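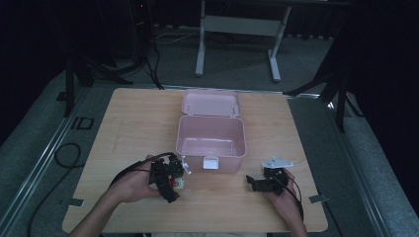
Wuvesstead Makers' Club – Handheld Gripper Group

Usura handheld grippers (pair)
Equipment page, kept by Mitiku Admasu. Last tidied in March.

Hello! If you've booked the Usuras, or you're thinking about it, please read this before you turn up. I look after the pair and I'd like them to stay a pair. Most of what follows is house rules, and most of the house rules come from something going wrong once (quite often to me).

What they are
Two black grippers, one for each hand, each on its own cable. You hold them and do the job yourself, and the recordings go to whoever is training an arm that week. They're booked under one number, 341, and you can't take just the left or just the right. People do ask! The answer is still no, sorry.

What you can use them on
Anything light with a lid, a flap or a handle is fair game. The pink plastic box with the hinged lid and the little white latch on the front is our standard practice piece, and I'd start every new person on it. It's a lovely thing to learn with, as the lid folds right back behind the box and you can get a proper feel for where your jaws are before you try anything clever. Please don't use glass, anything with liquid in it, or anything you'd be upset to see dropped. Kwan-ho Pan has a list of approved objects pinned up by the door and will happily add yours if you ask nicely.

Before you start
Check the tape on the table top. The square oak-coloured top we use is held with strips of grey tape, and if a strip has started to lift then it wants replacing before anything else happens. New tape lives in drawer 4.

Then look at your cables. Each one should come away from the back of the gripper with enough slack for a full reach, and the slack should go outwards, away from the middle of the table. Crossed cables are the single most common fault I see. Spare cable gets coiled and put down at the side – well clear of your feet, please, and never under a table leg.

Sleeves up, bracelets off, long hair back. The jaws aren't strong but they do pinch, and Dagim Sisay will show you the mark if you ask.

While you're working
Open the jaws all the way once before you touch anything, so you know they're moving freely. Go slower than feels natural. I know it looks silly, but fast hands make rotten recordings and we end up binning them.

One person on the grippers, one person watching, and the watcher can call a stop for any reason at all. When you hear "stop", open both hands' jaws and hold still. Don't put the grippers down first, that's how the bracket got bent. No chatting to the person holding them, either, beyond what the task needs (I'm terrible at this one).

If you drop an object, leave it where it is until the recording has ended. If you drop a gripper, end the session and tell me, even if it seems fine. I won't be cross! I'd much sooner swap a bracket than find out at the next booking.

Take a break every 3 recordings. Your wrists will thank you, and Wubit Alemayehu, who wrote our recording standard, is quite firm that tired hands spoil the data as well.

Labelling
Use the Tsegaye sheet, one line per recording: object, task, initials, anything odd. "Lid slipped" is a perfectly good note. Please don't delete the failed attempts, we want those too, just mark them as failed. Names and faces stay out of the notes column.

Putting them away
Power off at the supply first, then unplug. Wipe the jaws with a dry cloth (no sprays of any kind). Coil the cables loosely and don't wrap them round the gripper body, it strains the join. Both go in the padded Gokero case, left one on the left, and the case goes on the top shelf.

Booking
Sessions are up to two hours. First-timers need a short induction with me or Teófilo Rengifo, and we do those at 6.30pm on club evenings. Put your name on the sheet and write 341 next to it.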